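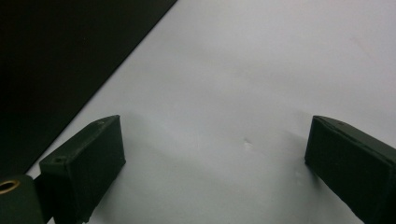

The Robot That Pinched Nothing

Have you ever reached for the last step on a staircase in the dark, and found there wasn't one? Your foot comes down with a thump and your stomach does a little flip. Your brain was sure about something, and it was wrong. Robots can be wrong in much the same way, and this page is the story of one that was.

The robot is called Zundov, and it lives in a workshop called Zimovar. It has a gripper, the part that does the job of your hand. A gripper like Zundov's has two fingers that can move apart and come together again, a bit like a crab's claw or the tongs you use for spaghetti. There are no knuckles and no fingernails, and it can't feel an itch (lucky thing!). It opens, it closes, and if everything goes well there is something in between when it does.

What was Zundov supposed to do?

The job sounds easy. Look at the table, find whatever has been put there, pick it up gently and set it down in a tray. Zundov was going to practice this 3000 times, with all sorts of flat things, so that the people looking after it could see where it did well and where it got into a muddle.

And for a long while it did well! Then came try number 1281. Zundov moved its fingers down over a bare bit of the table, closed them very carefully, lifted up, carried nothing at all over to the tray, and let go of it. Then it reported that the job was done. It did the same thing on the next try, and the one after that, as proud as you please.

Bukola Briggs was looking after the robot that morning. She pressed the big stop button, waited for the arm to be completely still, and only then walked over to look.
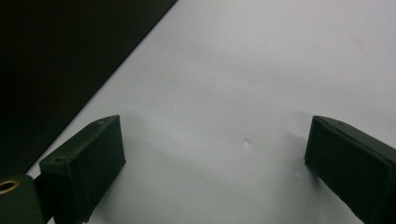 So what went wrong?

There were 2 troubles, and they had arrived together, as troubles like to do.

The first was a speck. A robot's camera doesn't know what is important and what isn't. You can look at a tabletop and think "that's just a crumb" without even noticing that you thought it. Zundov has to work it out from patches of light and dark. A tiny mark on a plain pale surface stands out a lot, because there is so little else to look at, and Zundov's program (it is called Wustent) decided that the mark must be the thing to pick up.

The second trouble was that Zundov believed it had succeeded. Its fingers closed, so it said "got it." Nothing in the program asked the next question, which is "got what?" You would know straight away if you closed your hand on air. Zundov had to be taught to check.

Why see-through things are so tricky

Once the speck had been wiped away, Bukola and her friend Jaanus Žukauskas wanted to know what else might fool the camera. Jaanus had an idea, and it was a good one - try it with clear plastic.

Think about a very clean window. You don't really see the glass. You see the garden behind it, and maybe a shiny spot where a lamp is reflected, and if you look from the side you can see the edge. A robot looking at a clear sheet has the same puzzle, only harder. The middle looks almost exactly like the table underneath. The brightest part may be a reflection of a light, and you can't pick up a reflection, however politely you try.
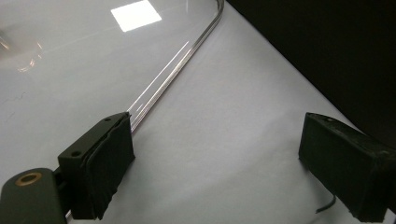
The edge is the best clue. Light bends and bounces where the plastic stops, and it makes thin bright lines there. So Jaanus changed Wustent to hunt for long edges first and to be suspicious of bright blobs. He also added the question that was missing. Now, when the fingers close, Zundov measures the gap between them. If they have come all the way together, there can't be a sheet in there, so it has to open up and look again. If it misses again, it stops and waits for a person.

Is a robot like that dangerous?

Pinching air doesn't hurt anyone. But a robot that is wrong about what it's holding could drop something heavy, or close on something it shouldn't, and one of those things might be a finger. At Zimovar the rules are painted on the wall by the door:

Stop the robot before you reach in.
Wait 30 seconds after it stops.
Never tease the gripper, even when it looks asleep.
If something seems odd, tell a grown-up.

Try it at home

Put a crumb of bread and a clear plastic lid on a white sheet of paper. Ask a friend to squint at them from across the room and point to whatever they notice first. Then turn on a lamp, move it slowly from side to side, and watch what the edge of the lid does.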